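Handouts > Shared Workshop > Small Robot Arms
Home | Sessions | Parts List | Handouts | Contact
6/8/26 – Teodora Nikolaidis

Session 4: Fingers, first grasps and the wrist view

Last time we got the arm, which the Travell workshop calls Brenda, to move to a point and stay there. Now it gets to pick things up! This is my favorite session of the whole course, so bring a laptop with the control software already installed and we can spend the full evening on the fun part.

1. The fingers

We use a parallel gripper, meaning two fingers that slide toward each other and stay facing the same way the whole time. The drawing we start from is Joonas Partanen's, and the file is in the shared folder under "Mamia". Print both fingers lying on their widest face. The first pair I printed standing up snapped between two layers on the very first squeeze (I still have the pieces if you want to see what a bad layer bond looks like).

Three features to look for in the drawing:

Holes along the face. They save plastic, and they give you somewhere to bolt on a pad or a longer tip later.
Steps on the inner edge. The tip is thin enough to get into small gaps, and the wider part behind it carries the load.
Color. Print in whatever you like, but think about what you will be picking up. Red fingers closing on a red block are harder for simple color tracking than you might expect, and we'll come back to that in section 3.

2. Setting open and closed

The gripper servo takes a number from 0 to 1,592 in our setup. Zero is fully open. Don't go straight to the top of the range with nothing between the fingers – step up by 100 at a time and stop when the tips just meet. Write that number down. Mine is 1,000, yours will be different, and it will change again if you swap the pads.

For holding a block, find the number where the fingers first touch it and add a little. With the Kuhlmann servo I add 115. More than that and it hums and heats up, and you'll smell it before you see it.

3. Working from the wrist view

The camera rides with the gripper, so the fingertips stay near the bottom of the picture and the world moves around them. It feels odd for ten minutes and then it feels wonderful.

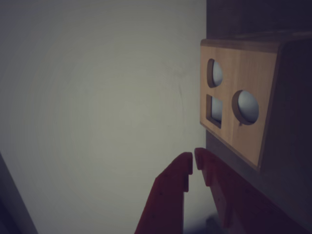
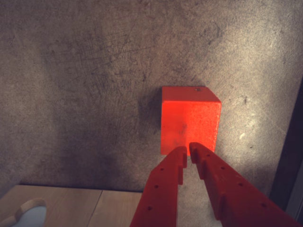

Fig. 4. Wrist view with the shape-sorter box, then with the red cube. Fingertips point up from the bottom in both.

Look first at how light changes the job. The cube has bright concrete on one side and its own shadow on the other, so a plain threshold on brightness will happily find the edge of the shadow for you and call it an object. Try thresholding on color, then see what it does with the fingers! The easiest fix is a mask: mark the area where the fingers sit, and ignore it. You'll need one mask for open and one for closed, as the tips move.

The box brings up a different problem. Seen at an angle, a round hole comes out as a narrow oval, and the square one leans into a trapezoid. If your code looks for perfect circles it will miss the upper hole and may still find the one beside the square. Fit ellipses, or move the wrist until the panel is square to the camera and look again. I prefer moving the wrist. It's slower but the code is much shorter.

4. To do before session 5

a) Find your own open, touch and hold numbers and tape them to the base of your arm.
b) Save ten wrist views of one block, changing only the light between them.
c) Run the color threshold on all ten and note which ones fail. Bring the failures, they make the best discussion.
d) Optional: draw a new fingertip. Anything that fits the existing holes is fair game.

The next printing slot after this course is in October, so send me finger files early if you want a second pair. Filament is on the shelf by the door, and please put the lid back on the dry box.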